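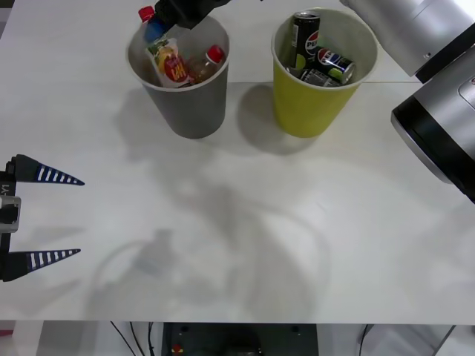

Home | Opinion | Local | Letters | Archive

Sort It Yourself, They Said

October 27, 2026

Print this page | E-mail this page

Zadbridge has decided that its residents will now separate drink containers by material before they leave the house. Cans in one bin, plastic bottles in another, and anything else is supposed to go somewhere the leaflet doesn't name. I have read the leaflet twice. It is cheerful and it has arrows on it. What it doesn't have is an answer for the snack pouch, the little yellow, red and green kind that ends up leaning in with the plastic bottles in a gray cup while the cans get the yellow-green one. Is a pouch plastic? Partly, I suppose. The Millel depot told me on the phone that pouches are "not accepted at this time," and then that I should check the leaflet.

I am not against recycling. I rinse things. I have a drawer of flattened cardboard that my family complains about. My doubt is about whether two colors at the kitchen counter do the job the city claims they do. The city says the scheme signed up 912 households in July, and that is presented as a success. Signing up is filling in a form. I would like to know how many of the 912 are still putting a can where a can goes, and the report has no figure for that.
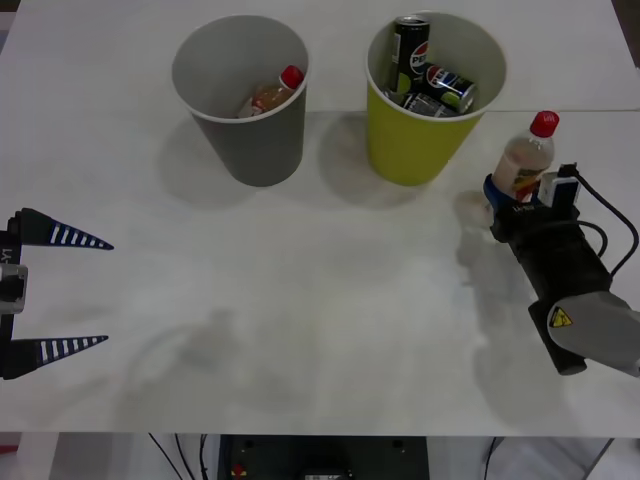 Gray for bottles, yellow-green for cans.

Then there is the matter of size. The Fledier starter set costs $99 if you miss the free round, and the containers in it are small. Three cans and you are looking for somewhere to put the fourth. Anybody with teenagers will fill that before lunch. The bottles are worse, especially when people don't finish them. An inch of iced tea left in the bottom with the cap screwed on is a bottle the leaflet says to empty first, and in my building it goes in just as it is.

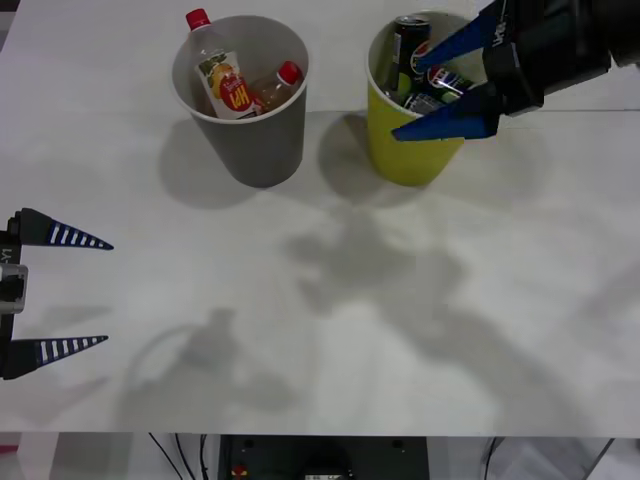
Akolgo Street had a shared bin for years, everything in together, sorted later by people paid to do it. It was ugly and it smelled in July. But you could use it half asleep with one hand, and the whole street did. The new arrangement moves that work to 306 kitchens and calls it participation. Maybe the loads come out cleaner. I'd believe it if someone weighed them and published the result, including what was thrown out at the other end.

Until then I'll keep the two colors by my sink, and the pouches are going in the trash.

Print | E-mail | Back to Opinion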